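3.2 Simulated workspace and wrist view

The student teams did not receive a physical arm until the second half of the course. For the first half they worked only in Tirkano, the simulator that our department maintains for teaching, together with the Kamel task library. Each team got the same starting package: a table, an arm with a two-finger gripper, and one virtual camera attached to the wrist. The teams could change the control code and the reward, but they were not allowed to change the camera position. We wanted the recordings of all teams to be comparable with each other.

The table texture was a point of discussion already in the first week. The earlier version of the package used a plain gray surface, and the policies trained on it by the previous class failed very often on the real table in the Stullevora laboratory. For this course we replaced it with a wood texture that has visible grain. One team argued that the grain would disturb the segmentation of small parts, and their concern was partly right, as we report in Section 4.1. We kept the wood texture for all teams anyway.

Every episode had to begin with the gripper open. The students checked this condition by hand on the first wrist image of each episode, before the episode was accepted into the shared set. Fig. 3 gives one such wrist image. 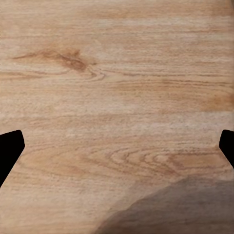 Fig. 3. Simulated wrist view with the gripper open above the wood-textured table. The two fingertips enter from the left and right; a soft shadow covers the lower right corner.

Two properties of this view caused difficulty for beginners. First, only the tips of the fingers are visible, and the right one shows less than the left one. Several students took this for an error in their joint values and spent a long time searching for it. Second, the shadow is darker than the wood but the grain can still be faintly seen through it, so a simple brightness threshold gave a false object in this corner. The teams that used the threshold from the Vedon tutorial without changes had to repeat their labeling in April.

In total the teams submitted 404 episodes. After the manual check, 218 were used for training and 162 were kept for evaluation. The remaining episodes were rejected, mostly for the reason that the gripper was already partly closed in the first image. We did not ask the teams to record these again - the schedule did not permit it - and the rejected episodes are not used in any result of this paper.

The evaluation set was hidden from the students until the final session. Each team could submit its policy to the evaluation server at most 10 times, and only the last submission was graded.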